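Whoever holds the pendant
by Grigore Mocanu
16 June 2024

I have been meaning to write about shared benches for a good while now, and a long train journey home from my old department (and a flask of tea that stayed warm longer than I had any right to expect) has finally given me the time. My subject is a small one. I would like every robot laboratory to agree on who is allowed to make the arm move, and to write it down somewhere that people will read it.

Now, I know how that sounds. Mention rules to a room full of young engineers and you can watch their shoulders drop. They have usually met rules in the shape of a thick binder, and the one I was handed when I started at Koller ran to 137 pages and told me a great deal about footwear. I read it all, dutifully, over two evenings, and I still didn't know what to do on my first morning when I wanted to move an arm and a colleague was bent over the wiring underneath.

What I'm arguing for is much shorter. One person has the pendant. That person says aloud that the arm is going to move, waits for an answer from everyone near it, and only then moves it. If they want to hand the pendant over, they say so, and the other person says they've got it. I think you could fit the whole thing on a postcard, and I'd be very happy to see it pinned up by every bench in the country!

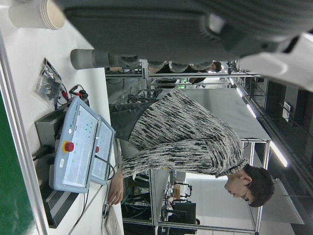
Should the person with the pendant also be the one typing at the computer?
Wherever there are two people to share the work, I would split the jobs. One types and the other keeps a hand near the stop button and their eyes on the arm. If you're on your own, stop the arm before you turn to the keyboard.

My friend Traian Cozma disagrees with me on this, and he has earned the right to, having run the test hall at Zastier through some very busy years. His view is that spoken rules wear out. People mumble them, then they nod, and by October the nod has gone too. He would far prefer interlocks, fences and light curtains, things that don't get tired or want their lunch. I see the force of it, and in a factory I'd be entirely on his side, where the same arm does the same job all day and there's no good reason for anyone to be standing next to it.

A laboratory is a different sort of place, though. People are forever reaching in to turn something a little, or to look at a joint from closer up, or to see why a cable is catching. Fence it all off and what happens (I have seen it, and I have done it, I'm sorry to say) is that somebody finds the way round the fence, and then you have the danger and a false sense of comfort on top. I would keep Traian's fences wherever they can be kept, and ask for the postcard as well, for all those hours when the gate is open.

There is another matter I feel rather strongly about, and that's hands. I mean the robot's. Because they have fingers and a thumb we treat them as gentler than they are, and I've watched perfectly sensible people offer one a finger to hold, as you would with a baby.

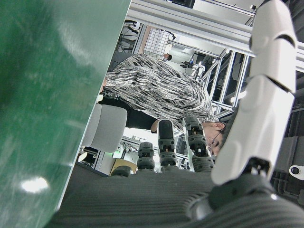
A two-jawed gripper gets more respect, I think, simply because it looks like a tool. So my postcard would have a second line on it, saying that a hand counts as part of the arm. If the arm is live, the hand is live. You don't put your own fingers between its fingers until whoever has the pendant has told you that you may, and that goes for the professor too.

We tried this at Erex, in my last job before I retired, after a fright with a hand that closed when we all believed it was idle. No harm was done beyond a torn glove. We had 45 people using those benches, some of them there for a few weeks only, and the old induction took a whole afternoon that most of them spent looking at the clock. We cut it down to the two lines and a bit of practice in pairs, calling out and answering. They giggled for the first few minutes, as anyone would, and then they got rather good at it. I still hear from one or two who have carried the habit on to other places, and one tells me she now does it with her husband when they're moving furniture.

The full binder should stay on its shelf, of course, for the electrical work and the lifting and all the rest. I'd only ask whoever looks after it to put the postcard inside the front cover, in large type, and to read it out with each new starter while they are both standing at the bench.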